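The Pen Shelf: What We Learned from One Semester of Supplies

Our group wanted a topic close to home, and nothing felt closer than the supply room at Dredesholm, where all of us had at some point gone hunting for a pen before class (usually in a hurry!). The school buys 2,000 pens a year, and we wanted to know where they go and how many still write.

We started in December by gathering up everything from the desks, drawers and windowsills on the first floor, which came to 892 pens. Each one was tried on scrap paper, and 238 of them gave us nothing but a scratch. The sorting took much longer than we had planned, but it was a cozy sort of job and we got plenty of talking done.

The black retractable pens went on the gray metal shelf, where we worked through the heap by hand and put them in rows a few at a time.

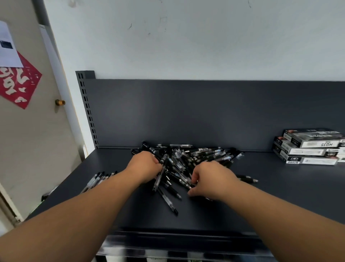 Muthoni Mussa felt we should have tried each pen twice, as some only need a minute of scribbling to wake up. We agreed, and the second round is set for Saturday.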